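4.3 Recording a demonstration in the simulator

Complete section 4.2 (pairing the hand controllers) before starting. The Cerno client must show both arms as Ready.

1. Open Session > New and select the scene Grallingate Table.
2. Set the operator name. It is written to every recording and cannot be edited later.
3. Hold both controllers at waist height and press Align. Keep still until the tone sounds.
4. Squeeze each trigger once to check that the matching gripper closes.

CAUTION: Do not press Align while an arm is touching an object. The arm will jump to the new position and the recording will be rejected. 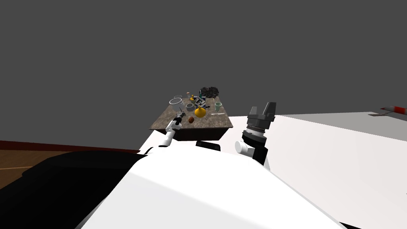
Each recording covers a single pick and a single place. Choose the target before pressing Record and use the arm that can reach it without crossing the other. With the objects laid out as they are here, the small brown round item near the front left of the table is a left-arm target, and the green cup is better taken with the right. Approach slowly in crowded areas, as contact with a neighbouring object is logged as a fault.

5. Press Record. Wait 3 seconds before moving.
6. Move the gripper to the target, close it, lift, and carry the object to the marked place.
7. Open the gripper, withdraw the arm and press Stop.
8. Select Keep or Discard. Discarded recordings are not recoverable.

NOTE: Recordings with fewer than four saved key poses are not passed to training. Press the thumb button to save a key pose.

NOTE: The local store holds 1,000 recordings. Export to the Brundov server before the limit is reached (see section 7).

If an arm stops following its controller, release both triggers and repeat step 3. Report repeated loss of tracking to Kamonchanok Thepsuriya, quoting the session number.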